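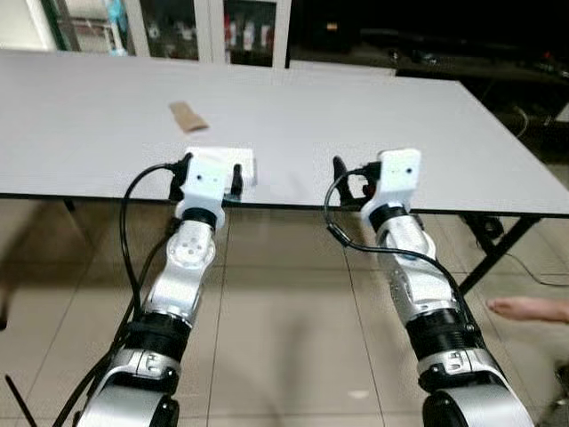 Large rectangular table, pale gray matte top

Altier Table Top Care Oil & Soap Set

We started making this set for our own kitchen tables, and then our neighbors in Plaltbridge began asking for jars of it, and here we are! Altier is a gentle soap and a finishing balm for matte table tops, the kind that show every coffee ring and greasy thumbprint by the end of breakfast.

The soap comes first. Stir one capful into a bowl of warm water, wring your cloth out well, and wipe in long, slow strokes. Let the top dry fully – overnight if you can stand it – and then rub in a very small amount of balm with the cotton pad. A pea-sized dab goes much further than you'd think, and if the surface turns shiny you have used too much. Buff it back with a dry towel and it will settle down.

Ladi Anozie blends the balm in small batches, and the light orange peel scent is her doing. It fades in an hour or two. We also make Jinda, an unscented version, for anyone who would like their dinner to smell only of dinner.

In the box
Soap, 200 ml
Balm, 100 ml
Cotton pads, pack of 6

Please try it on a hidden spot first, and don't use it on glass or raw stone. Keep the lid on tight and the jar out of the sun, especially in July.

Orders leave our shop within 7 days. Questions about an older finish go to Fulgencio Pacheco, who loves getting them.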